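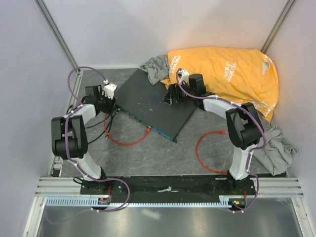

Folding boards: a gallery for the unconvinced

I have never trusted a gadget that claims to save time on laundry. The folding board is the plainest of the lot, a flat panel you lay a shirt on so that every fold comes out the same width. The Birora leaflet promises a finished pile in 15 minutes. My own hands have managed without one for years, so I went in expecting very little.

A flat dark board with a pile of fabric items on the same surface. Put the board down first and you run out of room for the pile fairly fast, a point the leaflet skips. 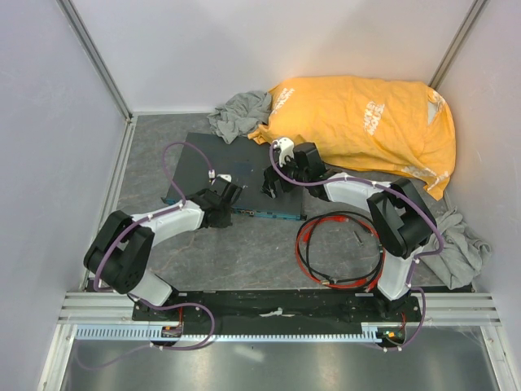 One reader wrote in to say that hers has been through 2 house moves and she still uses it for T-shirts, though never for towels, and that I should quit after a fair trial and not before one.

Fine, a fair trial. I'd still like to hear from anybody who folds sweaters on one of these, because the Skirov people say it can be done and I don't believe them.

Gray surface, small white specks and short scratch-like marks on the left.

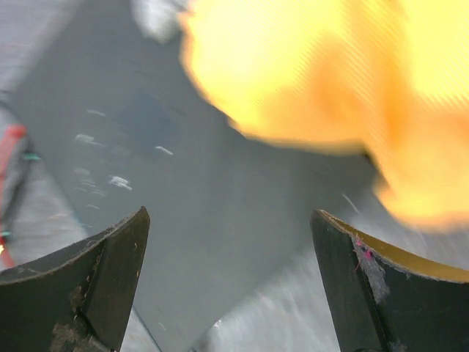 Towels I would leave off the board altogether. Fold them in half, then in half again, and get on with your evening. For shirts I'll give it 4 more loads before it goes in the closet with the Pliditent sleeve press.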